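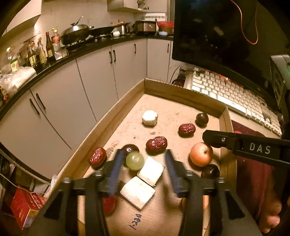
Do I really have to press tofu before frying it?
posted by Orsolya Szénási

Hi all! I've been trying to cook more tofu since February and I keep running into the same thing. Every recipe wants me to wrap the block in towels, stack books on it and wait. I don't own a press, I have a tiny kitchen, and last time the whole stack slid off into the sink (a perfectly good cookbook, too). I buy the firm kind in water, cut it into cubes and fry it in a nonstick pan with a bit of oil. Half the time it comes out okay and the other half it's pale and spits at me. Is the pressing what matters, or am I doing something else wrong? I get home at 6:30 and would love to eat before 8.

Győző Hajdu
I quit pressing years ago and I don't miss it! What I do is cut the cubes first, put them in a bowl, and pour boiling salted water over them. Let them sit 15 minutes, drain, then spread them out on a dish towel and pat the tops. I know it sounds backward to add water to get rid of water, but the outsides dry off fast when they're hot, and you get some salt in there too. Then a hot pan, more oil than you think (2 tablespoons for a block), and leave them alone. I used to poke at mine constantly and that's how I ended up with crumbs. If a cube sticks when you nudge it, give it another minute and it'll usually let go on its own.

Also don't crowd them. I do 2 batches in my regular skillet even though I hate waiting. Soy sauce goes in at the very end, after the heat's off, or it burns onto the pan and you'll be scrubbing all night.

rawashdeh
just get extra firm

Grarneck
I mostly agree with Győző, but I'd say it depends what you're making. For soup or anything saucy I don't bother drying it at all, straight from the tub and in it goes. For frying I toss the cubes in cornstarch right before they hit the pan, a spoonful or so, enough to look dusty. That fixed the spitting for me more than anything else did. My sister bakes hers instead, at 400 for half an hour, flipping once, and it's a little chewier but there's no standing over the stove, and she makes the rice while it's in there.

Oh, and if you have freezer room, try freezing the whole block and thawing it in the fridge overnight. It turns kind of spongy and you can squeeze the water out with your hands. My husband can't stand the texture, I love it in curry. Move it to the fridge the night before or you'll be eating at 10.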